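Learning to walk slowly (again)

2018-04-01
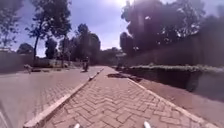
Sibel thinks I should have started with ten minutes and a bench at the end of it, and she told me so twice on the phone before I'd even bought shoes. She was right, of course. I started with an hour, because I used to run and I figured walking was the thing you did while you waited to run again. Two days on the couch with a bag of frozen corn on my knee cured me of that idea!

So, March. My whole plan for March was to walk every day, no matter how short, and write the minutes on the calendar in the kitchen. Some days it says 40. One day it says 6 (it was raining sideways and I had a cold, so I'm counting it). The total came to 982 minutes, and yes, I added it up on the back of an envelope and then added it up again to be sure.

What I didn't expect was how much I'd fuss over the little stuff. Socks! I had been wearing the same cheap cotton ones for years and wondering why my heels hurt. I also gave up on music after the first week. I kept speeding up to match the songs, and then the knee would complain all evening. Now I just listen to whatever's going on, or I call my mother, who walks around her own kitchen while we talk – she says it counts for her too.

The app wanted me to do 3,000 steps before lunch and sent me a sad little message every time I missed it. I deleted it. The kitchen calendar has never once been disappointed in me.

Ekrem has been asking when I'm coming back to the running group, and I keep saying maybe in the summer. I do miss the coffee afterward. I don't miss getting up in the dark. For now I've told him I'll meet everybody at the café and walk there, which takes me 25 minutes if I don't stop to pet anyone's dog.

April's page is up on the wall. Today says 31 so far, and I might go out again after dinner.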